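How to ask someone out for a second date without making it weird

Quick one as I'm meant to be out the door. Had a few emails asking the same thing so putting it all in one place.

First date went fine. You liked them. Now what.

Step 1. Text the same night or next morning
No three day rule, that died years ago. Short. "Got home ok, had a really nice time" does the job. Don't send a paragraph. Don't send 8 messages while they're on the bus.

Step 2. Mention one thing from the date
Something they said. Their sister's awful wedding, the dog, whatever. Shows you were listening. Tia Hulme, who edits half of what I write here, calls it the hook and she's right.

Step 3. Ask a proper question with a day and a place in it
"We should do this again sometime" isn't asking. Try "Fancy Bite on thursday week, the little place by the station?" They can say yes, no, or offer another day. If they offer another day thats a yes.

Step 4. Pick something different
If it was drinks, do food. If it was food, do a walk. Keep it cheap. Nobody needs a £400 weekend away on date 2, I have had that email and it did not end well.

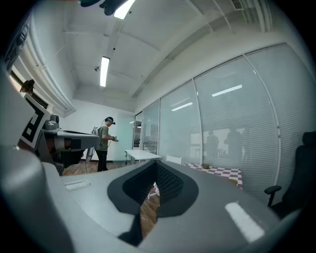 Gripper in the foreground, robot arm station behind on the left.

Step 5. If they go quiet
One follow up. One. Leave it 2 days then something light, no guilt trip. Still nothing, leave it there and delete the thread if you keep rereading it at 11 at night.

Step 6. If it's a no
"No worries, good to meet you" and stop typing. Don't ask why. Don't ask for feedback, its not a job interview.

Couple of bits people ask:

Should the bloke always ask? No. Whoever wants to.

Can I ring instead? If you rang before the first date, yes. Out of the blue, some people panic. I would.

What if I'm not sure I fancy them? Go once more. Nerves make everybody a bit rubbish first time round. If you're dreading it by the afternoon, cancel politely and in good time.

Doing one on meeting the freinds next. Comments are open, be nice to each other.

Maureen Hollis
Feb 17, 2026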